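The man who fixes servers in Irkbridge works out of a former shoe repair shop and has kept the counter. He has also kept the sign, so roughly 30 people a year still bring him heels.

"I could take it down," he says. "But then who would I talk to?"

His trade is secondhand hardware, most of it bought at auction from Carroll, where a company called Prallivel closed its offices in January. He came home with 715 pounds of it and a sore back. What interests him is the part no buyer ever asks about, the metal and plastic that hold everything else in place.
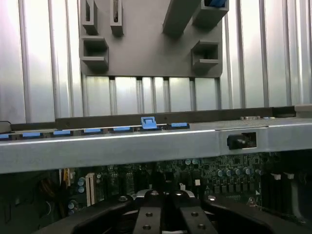

"Blue means you're allowed to touch it," he says of the plastic tabs. "That's my rule, anyway. Gray plastic, you think first. Bare metal, you go find your gloves."

He learned the last part in his first week on the job, at a repair outfit named Sikent, and offers to show me the scar. I decline. He shows me.

Tabs, he explains, are where a chassis tells on its previous owner. "Some guy was in a hurry, he didn't flip the latch, he pulled. Then he sells it as lightly used." He keeps a coffee can of spare latches and guesses there are 1000 in it, though he has never found the one he needed.

Does he ever straighten a dent? He looks at me as if I had asked whether he irons his socks.

"If the lid closes, it's straight," he says, and goes to answer the door. It is a woman with 3 boots.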